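How a Kidnapping Story Travels: Following One Report Through 200 News Items
Student project report, Media and Conflict seminar
Zihan Hao

Why I picked this

I came into this seminar wanting to write about war reporting in general, and my instructor very kindly told me that was a career and not a term project. So I narrowed it down to one story. In April an aid engineer working near the border town of Vironport was reported missing, and within a day she had been described in print as detained, kidnapped, arrested, traded and freed. Only one of those could be right at a time! I wanted to know where each word came from and who used it first.

The case was a good size for a student. It was big enough to be picked up abroad but small enough that one person could read nearly all of it. It also had a clear starting point, a four-sentence item on the regional news site Vonora, and a clear end, when the engineer's employer confirmed that she was safe and had been held at a checkpoint over a paperwork problem.

What I collected

My first search brought back 1664 items. Most of them were copies of each other, or pages that had the town's name in a sidebar and nothing else. After I took out the duplicates I had 200 items left, which I read in full, some of them several times. For each one I wrote down the time it went up, the verb in the headline, the source it named, and whether it linked back to that source.

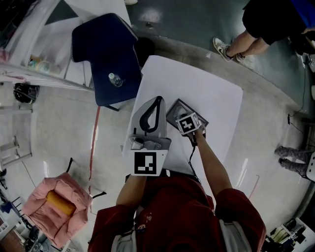
The times were the hardest part. Some sites overwrite the original time when they update a story, so a piece that looks like it was written at noon may have been up since 6 a.m. with a completely different headline. I used archived copies where I could find them. Where I couldn't, I marked the time as uncertain and left that item out of the ordering (but kept it for the word counts, where the hour doesn't matter).

I also had to decide what counted as naming a source. "Local media" doesn't, in my view. "A local official" is a gray area and I went back and forth on it for a week. In the end I put it in its own column, and I'm glad I did, because that column turned out to be one of the fullest.

What I found

Nearly everything goes back to Vonora. Their item said the engineer "could not be reached" and that she had last been seen traveling toward Jultevside. It used the word "missing" once. There was no mention of any armed group.

The armed group came in with the second wave. An overseas blog added a line saying the road to Jultevside was "known to be used by militants," which may be perfectly true but says nothing about what happened to her. The next few outlets joined the two sentences together, and from then on she had been taken by militants. I made a chart of this on the wall above my desk with string and index cards, and watching the two threads meet on one card was easily the best moment of the whole project.

Headlines moved faster than the stories under them. I found plenty of items where the headline said "kidnapped" and the text said "reportedly missing." I had expected the big foreign outlets to be the careless ones, but several of them held back and kept "reportedly" in the headline until the employer spoke.

Corrections were the sad part. Only 5 items carried a visible correction after she was confirmed safe. A good number were quietly rewritten, and many are still up as they were.

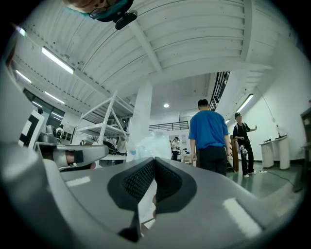 Talking to people who do this for a living

I got to interview 2 working editors by phone, and both were incredibly generous with their time. One of them, an editor named Qin, handled foreign news on the night the story broke. Qin walked me through what the desk knew hour by hour and pointed out something I had missed completely: the first translation of the Vonora item used "held" for a word that is closer to "delayed." I went back to my spreadsheet that same evening and added a column for translation.

With that column in, a whole cluster of early items made sense. They had all worked from the same English version, and they all said "held." Outlets with their own reader of the language said "delayed" or "out of contact."

What I would change

I would start saving pages on the first day. By the time I began, some of the early versions were gone for good, and around a tenth of my order is based on the outlets' own time stamps. I would also get a second person to code the headlines. I did them all myself, and when I went back and redid the first batch I disagreed with my own choices more than I'd like.

Social media is left out entirely. I know that's a big hole. Both editors said the word "kidnapped" was going around in posts well before it showed up in any headline, and I'd love to trace that next term if the seminar runs again. The spreadsheet and the coding notes are in the seminar's shared folder, and anyone who wants to recode the "local official" column is very welcome to it.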